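Selmont Tenant Water Program
Progress report to the Fornura Fund, Oct 2, 2025

## Where we stand

The grant asked us to find out whether flow-limiting inserts cut water use in older rental buildings. After two billing cycles I still can't tell you that they do.

Total use at the Henare building came to 3,344 gallons below the same period last year. That looks good on a chart. I would not put it in a press release. Several apartments were vacant for part of the summer, and the meter was replaced in March — the old one may have been reading high for years.

The Ora building has 40 units on one shared meter and shows no change worth reporting. The supplier says savings "build over time." We asked for the data behind that claim and got a brochure.

## Tenant survey

Answers were mostly polite and not much use. People say they run the tap less when washing dishes. People also say they floss. I would give this section little weight until we have readings from single units.

## Spending

We are under budget on parts and over on plumber visits. Old shutoff valves at Ora took longer than quoted, and I expect the same next quarter. 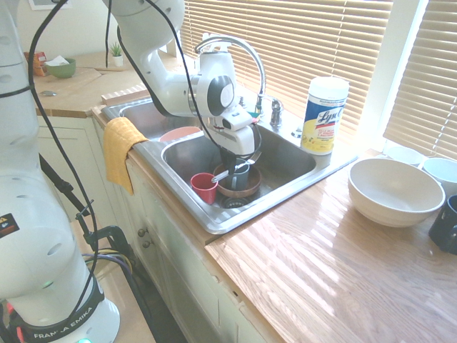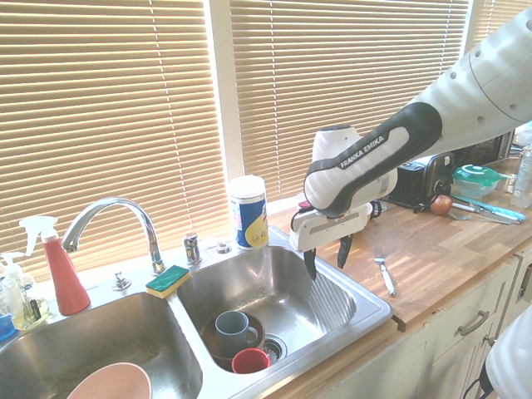

Report No. 2

## What we ask

Please move the unspent parts money to submeters at Ora. Without them, a third report will say what this one says, with more pages. We also ask that the fund hold off on adding buildings until the winter bills are in.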